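I've now read four separate pieces about Rawan Abu Hammour pulling out of the Derkbridge run, and I know less than I did after the first one.

The facts, as far as I can tell. She plays the lead in *Gredano*. The theatre put out a statement at teatime saying she was "unwell and resting". Within the hour a gossip site had her in hospital, and another had her walking out after a row over billing. Neither named a source. One quoted "an insider", who I suspect is a person with a keyboard and a deadline.
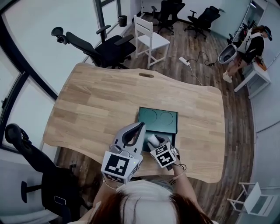 Then she posted a video herself. It lasts 37 seconds (I timed it, I'm that sort of person) and in it she says she has a chest infection, she's fed up, and her understudy is very good. I believed her. I've had a chest infection and I looked like that.

What bothers me is what came next. The video was written up as "breaking her silence". What silence? She'd been off for one performance! By the evening there was a piece on her "health battle", padded out with a cold she had in Clusham three years ago and a list of other actors who have missed shows. It had 381 comments when I looked, and I'd guess 80 of them had watched the clip.

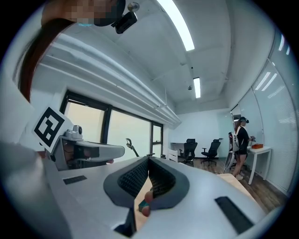
I'm not much kinder about the theatre, mind. "Unwell and resting" is the sort of phrase that makes people wonder, and they must know that by now. Tickets for the stalls are £56 and the email to bookers said nothing about refunds or swaps until the last line, in grey. My sister had two for the Berhe matinee and rang up to ask. She was told to "keep an eye on our channels" — so she's keeping an eye on their channels.

I'd like to see the understudy, for what it's worth. I couldn't find her name in any of the four articles, and I did go back and check. The programme I bought in May has gone out with the recycling, so if anyone has one, put her name in the comments and I'll add it up top.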